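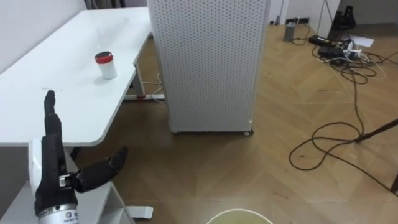

Room 226 furniture and cleaning: frequently asked questions

Which rooms does this page cover?
Room 226 at Kostthorpe. The smaller rooms on the same corridor have older desks with different feet, and the fixings are not interchangeable.

Can the perforated cabinet be moved?
Yes. It is on casters. Empty the top half first, release the brakes and push from the side at waist height. Do not pull it by the perforations. On the wooden floor it rolls easily, so two people should move it if it has to pass the desk. Apply the brakes again when it is in place.

What can be hung on the perforated panels?
Starka hooks in the small size only. The large hooks fit if forced, but they distort the holes and then cannot be removed without pliers. The limit is 9 kg per panel, spread over at least two rows. Nothing goes on the side facing the desk.

How much clearance does the desk need?
117 cm on the side where people walk. The corner of the top is rounded but it still overhangs the floor, and the feet of the frame extend further than most people expect. Tape marks for the feet can be requested from Savvas Tsolakis.

Where should cables go?
Along the floor at the back of the desk, behind the leg frame, with any slack looped and lying flat. A cable must not cross the path of the casters. If one has been run over, report it even if it still works.

What may be left on the desk top?
Small lidded containers, closed. Open containers are put away at the end of each session. The white surface marks easily: wipe off pen and glue the same day with a damp cloth and a little washing-up liquid. Scouring powder and solvent wipes leave dull patches, two of which are visible near the window end of the old top now in storage.

How is the floor cleaned?
Sweep first, then go over it with a well-wrung mop. Use the plastic bucket, a third full, with 200 ml of Nistia floor soap diluted as on the bottle. Keep the bucket clear of the cabinet.

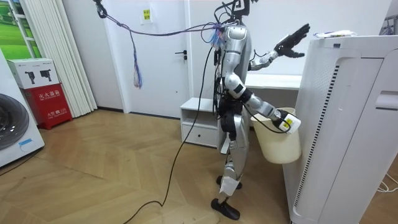

Carry it by the handle when there is water in it, and lift it by the rim only when empty. Rinse it afterwards and store it upside down. A mop left standing in it overnight will smell by morning.

Does the cabinet have to be moved for mopping?
Only once a month. The gap underneath takes a flat dust mop on the other occasions.

Who supplies replacement casters?
Andreadis. Quote the stem diameter as well as the wheel diameter. The first order, in October, was returned for lack of the former.

Who should be told about damage?
Sofia Politis for furniture, Iason Giannakopoulos for floors and cleaning supplies. Give the room number and the position of the item.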